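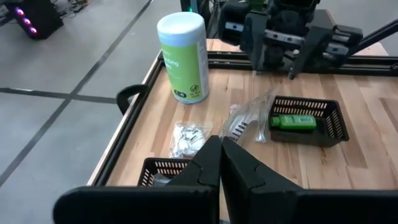

2 min read

Hirkombridge Community Furniture Store: progress report to the Rarell Fund

14 February 2012

This report covers the period since our last return in October. It follows the headings in the grant agreement. The spending sheet has been sent separately.

Premises

We moved out of the unit on Villalba Road and into the former carpet shop at the end of the month in which we last wrote to you. The new lease runs for two years with a break after the first. The landlord agreed to replace the back door and to clear the yard. The door has been done. The yard has been half cleared, and we are still stepping round a pile of old underlay to reach the bins. We have written to the agent again and will let you know if it affects the fire check.

The heating works on the ground floor only. Upstairs is used for storing bed frames and headboards, so this has not held us up, but we had hoped to run the upholstery sessions there and they have stayed downstairs for now.

Collections and deliveries

The van covered 2196 miles in the period. This is higher than planned. Much of the extra came from single collections in the villages to the north, where people book one item and we drive out for it. From next month we will collect there on alternate weeks and ask donors to wait. A few will take their things to the tip instead, and we accept that.

Wardrobes remain hard to place. Most of our customers are in flats with narrow stairs, and a wardrobe that does not come apart tends to come back on the van. We now ask about this when the donor rings. Tables, chests of drawers and single beds leave the shop within a few days.

Training places

The grant pays for 16 training places over the year. All have been offered and most have been taken up. Trainees learn basic repair, sanding and finishing, safe lifting, and some shop work. The sanding and finishing sessions have been the most popular and we have moved them to mornings, when the light at the front of the shop is better. Two trainees left early, one for paid work and one for health reasons. Both places have been filled from the waiting list.

Attendance dropped during the cold weather. The bus from the estate was off for several mornings and we did not mark those absences against anyone.

Stock system

We changed to Plusis for stock and bookings. Moving the old records across took longer than expected because the same donor had often been entered under different spellings. The booking side is now in daily use. The reports are still awkward, and the figures for reuse by weight will come with the next return.

Money

Spending is within budget apart from fuel. We ask for permission to move £700 from the publicity line to vehicle costs. The leaflets were printed locally for less than we had allowed, and we do not plan a second run.

Next period

Finish the yard, start the alternate-week collections, and settle whether the upstairs heating can be repaired before next winter.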